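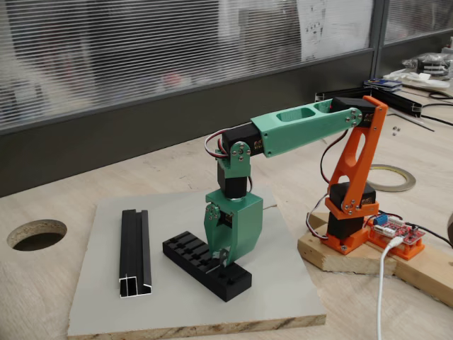 Der Greifer zittere beim Absenken, sobald die Schulter unter Last stehe, und ob das an den gedruckten Teilen liege, wollte eine Leserin aus der Schul-AG in Drurau wissen. Meist liegt es an der Versorgung. Fünf Servos gehören nicht an die 5-V-Leitung des USB-Anschlusses, sondern an ein eigenes Netzteil über die Schraubklemme. Masse gemeinsam führen.

Werkstatt-Tipps aus der Projektgruppe Rantala

Servohörner erst in Mittelstellung aufsetzen, dann verschrauben. Wer zuerst schraubt, baut den Arm zweimal.

Schrauben in gedruckten Teilen von Hand anziehen -- der Akkuschrauber reißt das Gewinde aus. Nach 4 Betriebsstunden nachziehen.

Kabel am Ellenbogen mit Schlaufe verlegen, bei voll gestrecktem und voll gebeugtem Arm prüfen, erst danach Kabelbinder setzen.

Grundplatte auf eine Bohle schrauben, die Bohle mit Zwingen am Tisch sichern.

Für den Wettbewerb in Plerley gilt: Greifpunkte im Code als Tabelle ablegen, maximal 64 Einträge. Ersatzservo mitnehmen.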